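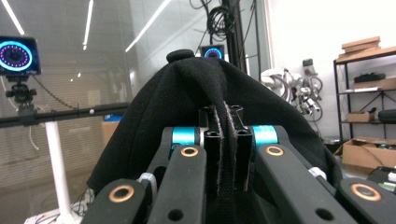

2020-01-10

Banddale finally gets its losing candidate back

The Banddale Historical Society has put up a page on Ernest Faulkner, who ran for mayor 3 times, lost 3 times, and was left out of the town's centennial history on the grounds that it had only so many pages. The centennial history found room for two chapters on drains.

Faulkner sold fire insurance from an office on Kitwood Street and seems to have run mostly out of irritation. His first defeat was by 40 votes, his second by 30. He took this as a trend and told the newspaper so. The third time he lost by 11, demanded a recount, and lost by 11 again.

The new biography is the work of Areeba Bajwa, a retired school librarian who started on it in September after finding his campaign letters in a box marked "Tekano Bridge, misc." Most of them complain about the bridge. One complains about the box.

"He had one idea, which was that the bridge toll should go," Bajwa said. "The man who beat him got rid of it the next spring and has a park named after him."

Faulkner never ran again. He went on selling insurance, sang in the Methodist choir and wrote to the paper under the name Ratepayer - a disguise that fooled few, as he used his office stationery.

The society says corrections are welcome, particularly on his middle name, which appears in the records as Alden, Arden and, on one tax bill, Garden. Bajwa will read from the letters at the Kitwood Street library later this winter. Admission is free, as is the bridge.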